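Project report: where do people put their stuff on a shared table?
Pantelis Rallis, second-year design studio
October 13, 2023

So my project started with a complaint. Our studio at Garside has shared tables, and every afternoon they end up covered in bottles, chargers, phones and bits of paper, and there is never a clear spot left to put a sketchbook down. I was going to design a nice big tabletop organizer and be done with it by July. My tutor asked me what exactly people would put in it, and I didn't have an answer. That question turned into the whole project!

## What I wanted to find out

My brief to myself ended up pretty simple. I wanted to know what people bring to a table when they sit down to work, where they set it, and whether a divided tray would change any of that. I also wanted to know which things never go in a tray no matter how handy it is (I had my suspicions about phones).

I kept to one kind of setup the whole way through: a table with a laptop on it and a slatted tray off to one side, close enough that you could drop something in without getting up. I didn't tell anyone what the tray was for. A couple of people asked and I just said, "Whatever you like."

## How I did it

I visited the table at odd moments and wrote down every loose object on or right beside it. Each object went on its own line in my notebook with a word or two about its place – "tray", "next to laptop", "cabinet top", that sort of thing. By the end I had 278 lines. I threw out the ones where I couldn't read my own handwriting or where I'd written down the same thing twice, and that left 219 to work with.

I should say the notebook was a mistake. I'd use a printed form with boxes next time. Half my evenings went into typing up pages where "cab" could mean cabinet or cable, and I had to go back and guess from whatever was written on either side of it. Where I couldn't work it out, the line went in the bin.

I sorted the good lines into things you hold while working, things you need within reach, and things you only want to know are safe. The last group was the surprise, and it's the one I ended up caring about most.

## What people did

The tray did get used, but mostly for small flat things. Cards were the big one. People like a slot for a card, I think because the card stays where it was put and doesn't slide under anything. Pens went in too, though the longer ones rode up over the slats and rolled back out, which drove me up the wall.

Of the 219 lines, 88 were in the tray. I'd hoped for well over half, so that was a bit of a letdown, but it made more sense once I looked at what was left outside it. Bottles can't go in a narrow slot. Chargers are attached to something. And phones (I knew it!) went on whatever surface was handy and flat, very often face down. If there was a cabinet beside the table, that beat the table nearly every time.

Cables were their own headache. I hadn't planned to record them at all, but they take up a surprising amount of room once they loop out from the side of a laptop, and everybody works around the loop instead of moving it. I started marking them down partway through, so my numbers for cables aren't fair and I've left them out.

With a laptop open in the middle and the tray over on the right, the cabinet top had the phone, the bottle was tucked in by its corner, and of two little cards one was in a slot and the other was still lying out on the tabletop.
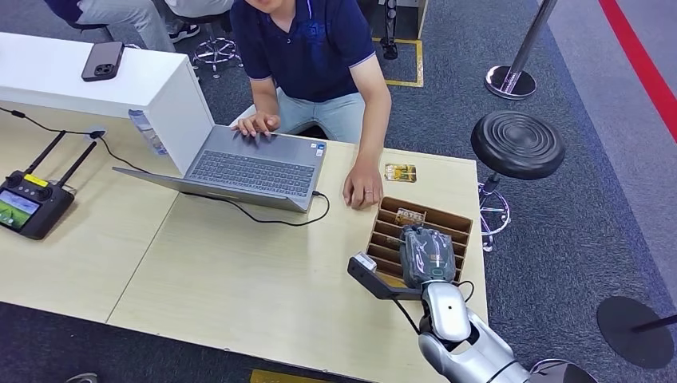
## What I built

I made two trays of my own after that, which I called Nustar and Gostov for no better reason than that I liked the sound of them. Nustar had wider slots at one end and a flat, open end with no slats at all, for a phone. Gostov was the same idea with a notch along the back edge so a cable could pass under and stay put.

Both were cut from offcuts and neither is pretty. The glue on Nustar let go at one corner in its first week, and I fixed it with a clamp and a lot of muttering. Gostov has held together so far. The notch is 146 mm along from the left end, a spot I picked by sliding the tray around on my own desk until the cable stopped annoying me – not very scientific, I know.

People used the open end of Nustar for phones a little, but they used it for snacks a lot more. I'm counting that as a result.

## What I'd change

The slats need to be lower. Reaching down into a narrow compartment for a card with your fingertips is fiddly, and I watched people tip the whole tray up to get one out. I'd also put something under the tray to stop it creeping along the table, since it never stayed square to the edge for long.

I'd test it on a table with no cabinet beside it as well. So much ended up on cabinet tops that I can't tell how the tray would do without that competition. And I'd like a deep round spot for a bottle, if I can work out how to do it without making the thing enormous. The drawings for that are in the back of my folder under Justgate, along with the cutting list for Gostov.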